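Hand-held gripper care: FAQ

Applies to the Rastell pair, both hands. Last edit 23rd August, Mabli Price
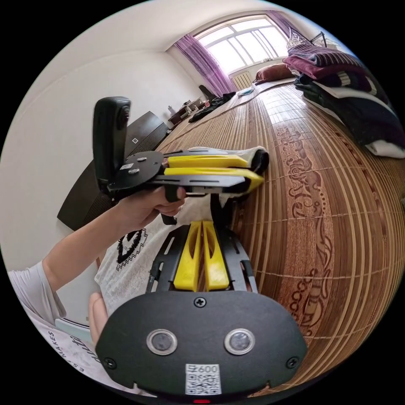
Same questions keep coming in, so answers are going on one page. If yours isn't on it, ask Hiếu Khúc or me. Please read the finger section before you order anything.

BEFORE YOU START

Do I have to do all the checks every day?

No. Daily: fingers, trigger, lenses, indicator light. Weekly: screws, camera mount, rails. The rest when something feels off.

How long should the daily check take?

Five minutes for the pair. If it's taking longer you're probably cleaning, and cleaning goes at the end of the day, not the start.

Which one is left and which is right?

Go by the sticker number on the back plate, then look it up on the pair sheet. Don't go by which one you happened to pick up first. Swapped hands is the most common reason a session gets thrown out, and it can't be fixed afterwards without a lot of work.

Can I mix one from my kit with one from someone else's?

Please don't. They get calibrated as a pair. If one hand is out for repair, both come back.

FINGERS

When do I change them?

When the tips don't meet flat, when you see a split, or at 2,032 closes on the log, whichever comes first. Some sets look fine at that number. Change them anyway, the yellow material gets stiff before it looks worn.

How do I check the tips?

Close on a thin cloth laid on a flat surface. Bed, table, whatever you have. Then:

Squeeze slowly. Both fingers should start to bend at the same time.
Lift a little. Cloth should come up without sliding.
Tug the cloth sideways with your free hand. Some give is OK, slipping straight out is not.
Release. Fingers should open all the way with no push from you.

Do that with one hand, then the other. Same cloth for both, otherwise you're comparing cloths.

One finger bends more than the other. Bad finger?

Maybe. Swap the two over first. If the problem moves with the finger, replace it. If it stays on the same side, it's the slide in the rail and a new finger won't help.

Can I order just one finger?

You can, but it'll be a mismatch with the old one. Order by the set. Part 238 is the current set. Part 212 is the old one, slightly shorter at the base, and it'll fit if you force it. Don't force it. If you have any 212s left in a drawer send them back.

Can I clean them with alcohol?

No. Damp cloth, drop of dish soap, wipe again with plain water, air dry. Alcohol dries them out and they crack near the root.

TRIGGER AND RAILS

Trigger feels gritty.

Lint, nearly always. Anyone folding laundry with these gets it, towels are the worst. Turn the gripper over, squeeze the trigger fully and look into the slots of the frame. Tweezers for the big bits, soft brush for the rest. No canned air, it pushes the lint further in.

Can I oil the rails?

Dry lubricant only, and only the small tube that came in the kit. Tiny amount. Work the trigger twenty times and wipe off what comes out. Oil plus lint makes a paste and then the whole thing has to be stripped.

Trigger doesn't come back by itself.

Stop using it. Return spring is either off its hook or broken. If you've done the spring before, go ahead. If not, send it in, the spring jumps and people lose it under furniture.

My hand hurts after an hour.

Handle should sit in the palm with your fingers curled under, not hooked by the tips. If that doesn't help ask for the handle shim. Take breaks too. The schedule has them in for a reason.

CAMERA AND BACK PLATE

How do I clean the lenses?

Lens cloth, dry, light circles. Not your T-shirt. Do the round ones on the back plate as well as the camera, people forget those.

Camera mount wobbles.

Tighten it if it's only loose, then tell us before recording. Any movement there means a new calibration, even if it looks like it went back in the same place. It didn't.

Do I need to tighten the plate screws?

Check weekly, fingertip test first. If one turns by hand, snug it with the small driver and stop as soon as it resists. The threads are soft. Don't use thread glue, we have to be able to get in.

Red light on the plate. Is that a fault?

Depends on what it's doing. Steady for a few seconds after power on is normal on our units. Steady after that, restart once. Blinking, write down the pattern and send it to Hiếu. Don't keep restarting it, that wipes the bit of the log he needs.

The sticker is peeling.

Don't stick it back with tape. Tape glare makes it hard to scan. We'll mail a new one with the same number, and until then keep the number written inside the case lid.

CALIBRATION

How often?

After any drop, after any camera mount work, after new fingers, and every 300 sessions even if nothing happened. Finger change only needs the short version, open and close range. Everything else is the full one.

I dropped it on a bed. Does that count?

Yes. Soft landing is still a drop. Do the full one.

Calibration fails every time.

Check in this order: lenses clean, board flat, curtains closed if there's sun on the board, no lint between the fingertips when closed. Still failing after that, send the file over. Allow about two days for a reply, we're in September prep and its busy.

SENDING ONE IN

Where does it go?

Avport handles the repairs. Ask for a slip first, boxes without a slip sit in a pile. Both hands in the case, fingers ON, trigger released. Don't pack with the fingers clamped on something, they take a set and come back bent.

Do I send the charger?

Only if the problem is power.

How do I know what was done?

There's a card in the lid when it comes back. Parts changed, calibration date, initials. If the card says Jerkov it went to the second bench, same work, just a differnt form.

Who pays for the replacement fingers?

Normal wear, we do. Cut with scissors while opening a package, talk to Khương in stores.

Is there a printed version of this page?

Not yet. Half the finger section will change when the new set arrives, so I'm holding off until then.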